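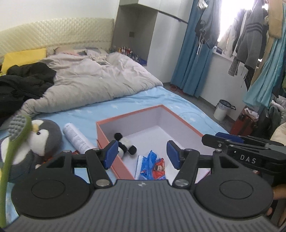 Le trimestre de Grisley

Accueil Fictions Auteurs Archives Contact
Fictions > Textes courts > Entreprise

Le tableau de suivi comportait 915 lignes, une par compte actif. Marjatta Harju en avait verrouillé les colonnes A à F en mai, à la reprise de la direction commerciale d'Avumine. La colonne G, intitulée « motif de départ », restait libre. Elle était presque vide.

Le mercredi, à 8 h 40, Fulgencio Marín y inscrivit un mot : Trokell.

Trokell vendait la même prestation qu'Avumine, à savoir la gestion de campagnes de parrainage pour des marques de taille moyenne, avec une remise de 5 % la première année. Grisley, troisième client du portefeuille, avait notifié son préavis par courrier simple. Le contrat exigeait un recommandé. Fulgencio le signala dans la cellule voisine.

-- Le vice de forme nous donne trente jours, dit-il.
-- Il nous donne trente jours de facturation, répondit Marjatta. Le client, lui, est parti.

Elle convoqua Silvia Pešek, qui tenait les comptes, et demanda le coût d'acquisition de Grisley. Silvia ouvrit son fichier. Deux salons, un audit gratuit, une maquette refaite trois fois. Le total dépassait la marge des deux premiers exercices. Le troisième devait rétablir l'équilibre; il s'arrêtait au quatrième mois.

-- Qui a validé la troisième maquette ?
-- Vous, dit Silvia.

Marjatta nota la réponse. Elle notait tout, à la mine 0,5, dans un cahier dont elle numérotait les pages à l'avance.

À 11 heures, elle appela Mylene Cruzado, responsable marketing de Grisley. La conversation dura six minutes. Mylene Cruzado ne parla ni du prix ni de la remise. Elle expliqua que le rapport mensuel arrivait le 12, que son comité se tenait le 10, et qu'elle l'avait écrit deux fois. Les messages étaient partis vers une adresse générique, celle que Romana Matoušek relevait avant son transfert au bureau de Sutherland. Personne n'avait repris la boîte.

Marjatta demanda les droits d'accès. On les lui ouvrit à 14 h 15. La boîte contenait 200 messages non lus, classés par date. Ceux de Mylene Cruzado portaient le même objet, avec un point d'exclamation ajouté au second.

Elle corrigea la cellule G de la ligne Grisley. Elle effaça « Trokell » et tapa « date du rapport ». Puis elle tria les messages par expéditeur, rapprocha les noms de la colonne A et commença par le premier, un fabricant de luminaires qui demandait depuis trois semaines à qui adresser son renouvellement.

Fulgencio passa la tête à 18 heures.

-- J'envoie la mise en demeure à Grisley ?
-- Non. Envoyez-leur le rapport.
-- Nous sommes le 9.
-- Je sais, dit-elle, et elle ouvrit le message suivant.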